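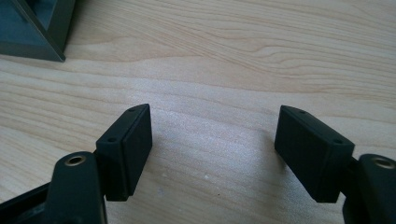

Ticket: Table surface feels tacky and wire basket leaves gray marks
Product: Fontana table, pale wood finish, with the Pristby wire basket
Status: Open, waiting on customer

Customer wrote:

Hello to everyone at Dorusstead! I want to start by saying how fond I am of this table, and I hope this doesn't come across as a complaint. We've had it since August and it gets used all day long, mostly for sorting things in and out of the basket. Lately the top has begun to feel a little tacky under my palm, and wherever the basket gets dragged it leaves a faint gray line. The lines come off with a damp cloth, but they're back by the afternoon. I've been using a spray polish from the supermarket, a good squirt every morning (perhaps that was silly of me?). I'd hate to spoil the grain, so I thought I'd better ask before I try anything stronger.

Support replied:

Thank you for such a kind note, and please don't worry, it wasn't silly at all. Plenty of people reach for the polish first! I do think it's the likely culprit, though. It builds up in layers, the layers go soft, and then the wire rubs color into them. Please leave the stronger cleaners in the cupboard for now and try the steps below — they're gentle, and you can stop whenever the top feels right again.

Step 1. Clear the table and mix a teaspoon of mild dish soap into warm water. Wipe with the grain, using a well-wrung cloth, and keep the water away from the cable hole near the edge. Dry it right away with a towel and then let it sit for 60 minutes.

Step 2. Wash the basket in the sink, paying attention to the underside of the grid. Dry it well, then set it back in the middle of the table and carry on with your sorting as usual, lifting the basket whenever you need to move it.

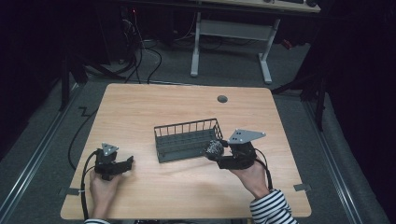
Step 3. Check the top again after 2 days. If it still feels tacky, repeat Step 1 with fresh water, up to 3 times.

Step 4. If any gray lines are left after that, write back and tell us where they are. We can send stick-on felt feet for the basket from our Fivbridge store.

Customer wrote:

Steps 1 and 2 are done and already it feels so much nicer! One short line is still there toward the front, so I'll give it the two days and let you know. Yes please to the felt feet either way.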